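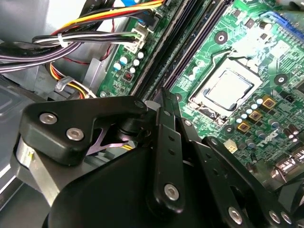

Rules for robot arms working inside open PC cases – please comment on my draft

s_latuheru
Posts: 49
Hello all. I am responsible for writing the work rules for our small refurbishing cell. Until February we took everything apart by hand, and now part of the disassembly of old desktops is done by an arm with a gripper. The supplier's manual is good on fences and emergency stops, but it says almost nothing about the computer itself. English is my third language, so please forgive me if some sentences are stiff. My draft:

1. Mains lead removed and the power button held for five seconds before the case goes on the bench.
2. Case connected to the bench earth point. Gripper earth path measured at the start of each shift and written in the log.
3. Cooler is taken off by a person. After this, no program may pass over the processor lower than the agreed clearance height.
4. Memory sticks removed before any move near the board.
5. Loose cables tied back or clipped to the chassis.
6. No hands in the case while the arm has drive power.

Is something missing? Is something too much?

Sugeng

kuturus
Posts: 1551
Mostly sensible. I would fight with you about number 4. If the arm can't be trusted near memory sticks, it can't be trusted near the slots either, and the slots are the part you can't replace. A stick costs a few dollars. Leave them in and make the clearance rule cover the whole board, with the tallest part as your reference.

And with the cooler off, please cover the processor. A square of antistatic foam is enough.

E. Iglesias
Posts: 300
I disagree with kuturus on the sticks. They stand up much higher than the slots. When they are in, every path has to climb over them, and then somebody gets impatient and writes a path that goes around. In our shop in Alcaraz we take them out first, always, and label them with the case number.

Foam I also don't like. It slides. We had a piece of foam go under the jaw and the operator thought the gripper was faulty for half a morning.

kuturus
Then tape it down with polyimide tape. I have never seen it slide when it's taped.

E. Iglesias
And after that someone has to peel the tape from a part we want to sell. No thank you.

Florencio C.
Posts: 49
My worry is number 5. "Tied back" means something different to every person. The factory tie on the power cable bundle is placed where it suited the assembly line, and the cables can still make a loop in the working area after it. Our rule says: no cable may cross the planned path of the gripper, and the operator checks this by eye from two sides. I would also name the thin single wires and the flat cables separately. People fix the thick bundle very nicely and forget the little wire that goes over the board.

s_latuheru
Thank you, this is very useful. Florencio, may I copy your sentence about the two sides? I will write it like this:

5. No cable may cross the planned path. Check from two sides. Thin wires and flat cables are checked one by one.

About the memory I am still not decided. We sometimes get machines where the sticks are already gone, so for these it makes no difference.

Isamu K.
Posts: 5
New here, but I do the risk assessments at Pluvora and I have two remarks.

First, number 6 is too weak. "Drive power" must be removed by something the person can see and lock, and the rule should name this switch. A paused program is not a safe state. I have seen people reach in during a pause to pick up a dropped screw.

Second, the gripper itself has screws. If one becomes loose above an open board, you have a piece of metal in the worst possible place. Put paint marks over the screw heads and the plate, and look at the marks at the start of the shift. It takes one minute. If a mark is broken, the gripper comes off the arm and goes to the person who maintains it.

kuturus
The paint marks are good. I withdraw nothing about the memory sticks, though.

s_latuheru
Isamu, I add both. For the screws:

7. Marks on all gripper screws checked at shift start. A broken mark means the gripper is not used.

On the switch I have to ask our electrician, Purificación, what exactly is locked when the key is out. I believed it cuts the drives, but in our drawing I only find the stop circuit of the controller. I will not publish number 6 before I know this.

E. Iglesias
Good that you looked. While you are with her, ask also about the air supply if your gripper has one – ours kept its grip pressure with the key out, and the drawing was from an older version.

One small thing more. Write the clearance height as a number in the rule itself and say where it is measured from. "Agreed clearance" will be forgotten when the person who agreed it is on holidays.

s_latuheru
Yes, I will put it in millimetres from the top of the highest part on the board, as kuturus wrote. The gripper is electric, so no air. New version of the draft comes on Saturday, in this same thread.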